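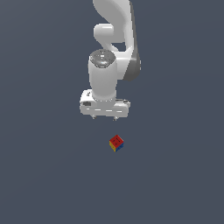
Figure 2. Simulated view: arm above a small cube, gripper open.

2.1 Planning the purchase of a Wistudura cell

Please read this section before you ask for a quotation. It is for the person who prepares the budget, and it can be finished without any hardware in the building.

1. Write down the smallest and the largest part that the arm must pick. The standard fingers are short. For deep boxes you must order the long fingers, and these are a separate line on the price list.

2. Load your part into the Bamimau simulator and run the pick task from start to end. The trial license is valid for 29 days — start it only when your part drawings are ready.

3. Save the reach report and attach it to the order form. Tuketti does not confirm an arm size without this report.

4. Enter the costs in the planning sheet. Arm, gripper, controller and base plate have their own rows. Put the installation and the training in row 46, also when your own staff will do them.

5. Keep 9 percent of the total for spare fingers, cables and small changes after the first month.

Note: The Uchida base plate is not included with the arm. Delivery of the plate can be slower than delivery of the arm, so order both together.

Caution: The simulator does not calculate the load of your floor or table. Ask the building owner for this value in writing before you sign the order.

When the sheet is complete, continue with section 2.2, Power and Air Supply.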